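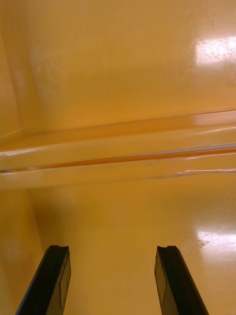
Buying for a robot bench: tips from the Brundale workshop

Quick notes, meant to tidy these up before the October budget round and haven't. Small electrical assembly, boards and wire harnesses mostly. If you're lifting engine blocks you want another page.

Before you ring anyone

Write down the parts. All of them, weight and longest side, plus a column for "floppy". Floppy costs money. A rigid board is a fairly cheap thing to automate, a harness with connectors swinging off it isn't.

Put a real bagful of parts in the post to the supplier. Drawings won't do. Mumby quoted us twice, once off drawings, once after they'd had the bag, and the second quote was 42 per cent higher. Second one was right.

Decide who empties and fills the bins. Goes in the budget as hours.

Splitting the money

The arm is the number everybody argues over. Wrong number to argue over. Our rule of thumb is the arms take half the pot at the very most, and the rest goes on:

Grippers and spare finger pads
Table, trays, bins
Lighting
Cables, cable clips, more cable clips
Guarding and the risk assessment
Somebody's time for 8 weeks (we put 3 in the first plan. No.)

If the quote has one line that says "integration", ask for it broken down. Miah did ours on one sheet the same afternoon, which told us a fair bit about Miah.

Grippers

Plain two-finger parallel type first. Fancy later, if ever. Check the opening against your widest part and then check it again with the pads fitted, as pads eat into it. Check the narrow end as well, a gripper that opens lovely and wide may be hopeless on a thin bar.
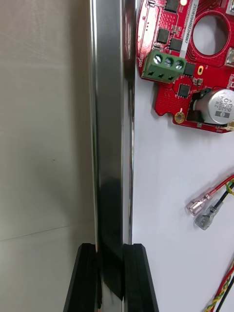 Ask what it does on polished metal. Chrome, bright steel, anything shiny and smooth. Suppliers like to demo on a foam cube or a nice cardboard box. Take your own shiny thing along and ask them to hold it while you tug.

Also clearance. Fingers have width, and so does whatever they're bolted to. If the part you want sits next to live terminals, spade connectors or a capacitor on its side, measure the gap before buying and not the week after. Cardboard cut-out of the finger, offer it up by hand. Five minutes.

Spare pads: order with the first order. Carriage on its own is daft money.

Bins and trays

Cheap bit, and the bit we got most wrong. Things to look at:

Gloss. Shiny plastic throws the ceiling lights straight back at a camera. Matt if you can get it. If you've already bought glossy, move the lights before you replace the bins, costs nothing to try.

Ledges and ridges. Moulded steps in the walls are fine for stacking, a nuisance if a small part ends up leaning on one. Look inside, not just at the catalogue size.

Depth. Shallow. Shallower than you think. Every centimetre of wall is something for a wrist to hit.

Corners. Parts go into corners. Budget for a bin with a bit more floor than you need so you can keep away from the edges.

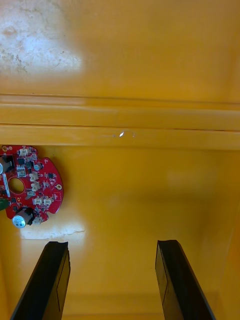 Circuit board at the side of a yellow tray, under the ledge. Note the pale scuffs on the plastic.

Scuffing. It will happen, so price bins as a consumable. Buy them all in one go from one place so they match; we had a batch from Tandari and a later lot from elsewhere and the base sizes differed enough that every taught position had to be done again. A whole morning.

Colour: pick something your parts aren't. Red boards on yellow is easy to see. Black leads on black foam, forget it. White connectors want something other than white under them.

Mark the bins with a pen. Date, whatever your system is. On the rim so it doesnt get covered up.

Steel trays look smart and wipe clean but they're mirrors. Sheet of paper in the bottom, cut to size. Change it when it's grubby. Pennies.

Table and reach

Do the layout on the floor with masking tape first, full size. Arms, bins, middle tray, and somewhere for a person to stand. Our first drawing had no room for the person.

Leave space between every bin and the centre tray. Tempting to pack it tight and buy a smaller table. Don't, the table is the cheap part.

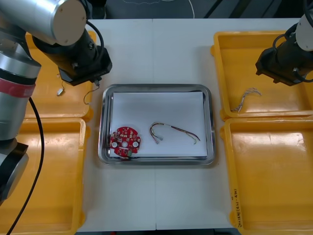
Layout with two arms: yellow bins down each side, steel tray in the middle with a board and a wire harness on paper.

One arm or two? If it's only boards, one, and spend the change on lighting. Harnesses are where a second arm might earn its keep. But get the quote both ways, and get it for a table that would take a second arm later even if you only buy one now. Moving up afterwards cost us more than the bigger table woud have.

Cables need a line of their own. They loop off the wrist, they hang down the side, they cross over bins. Ask the supplier to show the cable run at full stretch and tucked right in. Ask for the price of longer ones while you're there.

Odds and ends

Lead times: ask for grippers seperately from arms, ours came 3 weeks apart.

Second-hand arms are all right if the controller comes with it. Check the software licence moves with the sale, in writing.

Training place for two people, not one. People go on holiday.

Keep a scrap box of dead boards and cut harnesses for trials. Start it today, you'll want more than you've got.

Bin sizes and pad part numbers are on the sheet taped inside the stores door.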